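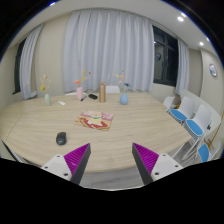 I was going to get my hair cut! I had been telling myself so since January, when my son was born and my hair went up into a knot on top of my head and more or less stayed there, and by the end of summer the knot had become a kind of pet. I fed it dry shampoo. I poked pencils in it and forgot them. So when the baby went down for his nap and did not pop right back up again, I ran to the big table with the rounded corners, the pale one with the long curvy grain, where my black mouse was lying close to the edge, and I clicked my way to the website of the Frade salon before I could talk myself into folding onesies.

They had one opening. It was for 12th September, with a stylist who did long hair and "transitions," and I remember thinking that I was a transition if ever there was one. I typed my name. I typed my phone number wrong and then right. There was a box at the bottom that said Tell us about your hair, and I wrote so much in it that the page gave me a little red warning and I had to go back and take out the part about the applesauce.

Then I sat there with my heart going like I'd robbed a bank.

My mother offered to watch him. She had been offering since the day he was born, and I had been saying next week, next week, he's cluster feeding, he's got a tooth, he's got a look about him. This time I said yes before she finished the sentence, and there was such a silence on the phone that I thought we'd been cut off.

"Yes?" she said.

"Yes! The whole morning!"

"I'll bring soup," she said, and hung up quickly in case I changed my mind.

We lived in Karus then, which had a grocery store, a feed store and a barber who would do bangs if you stood there and explained bangs to him. The salon was in Panodton, 40 minutes on the bus. I could have driven, but I wanted the bus. I wanted to look out a window and not be the one responsible for the road. I laid out my clothes the night before like it was the first day of school. The good jeans did not button, so I wore the green dress with the pockets, and I put things in the pockets for the pure joy of it: my keys, my phone, a lipstick. The lipstick was a Civari, a brick red called Second Helping, and I had bought it when I was seven months pregnant and worn it once, to the dentist.

I put it on at the bus stop with no mirror. I've always been able to do that. My grandmother taught me when I was little, sitting on the side of her bathtub. You start in the middle and you trust your own face, she told me. It came right back, like riding a bike, and a man waiting with a bag of birdseed looked up and said good morning as though I were a person who got said good morning to. I was so pleased I said it back twice.

Oh, that bus ride. I want to tell you about every mile of it! There were cows. There was a water tower somebody had painted since I'd last gone by, a really beautiful blue. I had both hands free and kept finding them in my lap like somebody else's gloves. I ate a granola bar slowly. I checked my phone only at the river, and there was a picture from my mother of the baby with soup on his forehead, looking thrilled, and after that I put the phone away and watched the fields turn into car lots and the car lots turn into town.

The salon smelled like almonds and hot hair. They gave me a robe, and tea with a cookie on the saucer, and my stylist stood behind me in the mirror and started taking out the pins. She took out four. Then she took out the elastic, and then another elastic that I had no memory of at all, and then a pencil.

"Do you want this back?" she asked, very politely.

I did. It was a good pencil.

And then it all came down. I hadn't seen it down in daylight for so long. It went past my shoulder blades, and it was darker than I remembered, with some gray coming in over the left ear in a stripe, and in front there were all these short new wisps sticking straight out where it had fallen out in the spring and was growing in again. I'd cried over that in the shower, the handfuls of it. Now it looked like a chick hatching. I laughed out loud, and so did she, and she ran her fingers through the wisps and said, "Look at these babies go!"

"What are we doing?" she said.

I had saved so many pictures. I had 1327 photos on my phone from that year alone, nearly every one of them my son, and tucked in among them were the haircuts, screenshots I'd taken at night while he nursed: a bob, a shag, a braid crown on a woman in a wheat field. I scrolled and scrolled to find them. Baby, baby, baby, bob. Baby asleep on the dog. Baby, shag. She leaned over my shoulder and admired him properly, too, every one, and asked what he weighed. I didn't know until right then how much I'd wanted a stranger to ask.

"Up to here," I said finally, and put my hand at my jaw. "And keep the stripe."

"I would have fought you for the stripe," she said.

She washed it first. I'm not going to be able to explain the washing. You lean back, and there's that cold dip of porcelain on your neck, and then the warm water comes, and a person you've just met holds your whole head in her hands as if it were an egg. I washed a head every single night that year. I knew how to shield the eyes and how to get behind the ears. I had a song for it. I lay there with my own eyes shut and felt somebody get behind my ears, and a couple of tears ran down into the sink with everything else, and she just went on rinsing and hummed along to the radio.

The cutting was fast and wonderful. Great long pieces slid down the robe and onto the floor. I kept feeling my neck get longer. She cut it dry at the end, bit by bit, chasing the curl, because there was a curl! I'd had a curl in there the whole time, pulled flat by the knot, and it sprang up under her scissors and just sat there by my cheek, bouncing a little when I breathed.

She turned the chair around and gave me the hand mirror for the back. I had a nape. I held the mirror up much longer than you're supposed to.

I walked all the way to the bus station with my head swinging. I looked in the windows of the shoe place and the bank and the place that sells vacuum cleaners. I bought a pear and ate it standing up in the sun, and the juice ran down my wrist, and I wiped it on the green dress, which already had something on it, of course, up by the shoulder, from the good-bye hug. It had been there all day. I'd had it in the salon and everything.

My mother was on the porch when I came up the road, with the baby on her hip. She put her free hand over her mouth. He stared at me. He stared at my face and my neck and the place on top of my head where the pet used to live, and his chin started to wobble, and I thought, oh no, he doesn't know me, what have I done. So I sang him the first line of the hair-washing song.

He threw himself at me so hard my mother nearly dropped him. He got one fist in the curl right away and pulled it down straight, and let it go, and watched it jump. Then he did it again. We stood out there until the soup was cold, and my mother said turn around, turn around, let me see the back, and I did, as many times as she asked.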